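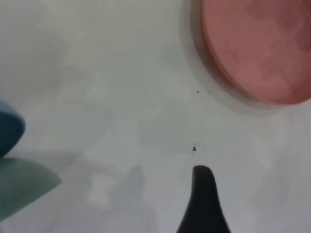

I gave up on buying blush three summers ago, right around the time my favorite one was discontinued and the replacement cost $42 and made me look like I'd been slapped. So now I press my own powders at the kitchen table, and my whole family has learned to ask before wiping anything up! Everything happens on a plain white surface, because white tells you the truth about color. A salmon pink that looked sweet in the mixing bowl can go brownish-red in patches once it's sitting in a round, shallow dish against all that white, and mottling like that is my cue to think about more grinding. I used to work on a patterned tablecloth (don't ask) and I matched nothing to anything for months.

My starter kit came from Pesska, a little mail-order outfit in Clernmont, and it had 4 pigments and a very short instruction sheet. The sheet said to mix until smooth. Smooth! I stirred for a couple of minutes, pressed it, and got something like a cracked driveway. These days I grind in small batches, scrape down the sides, and grind again while I listen to the radio. Then it goes through a fine sieve, and only then do I add the binder, a drop at a time. Too much and the powder goes hard and shiny and your brush just skates over it.

For pressing I like a flat-bottomed jar with a scrap of cotton ribbon underneath. Lean on it, lift, turn the dish, lean again. I leave mine overnight with a paper towel laid over the top, and I've ruined plenty by poking them at breakfast.

The blues and greens are next. I want a proper teal for September, something moody, and maybe a soft sage to go with it. My sister says nobody over thirty wears teal on their eyes. She's getting some for her birthday.

125 shares | 42 comments

© Vieira Magazine | Contact us | Back to top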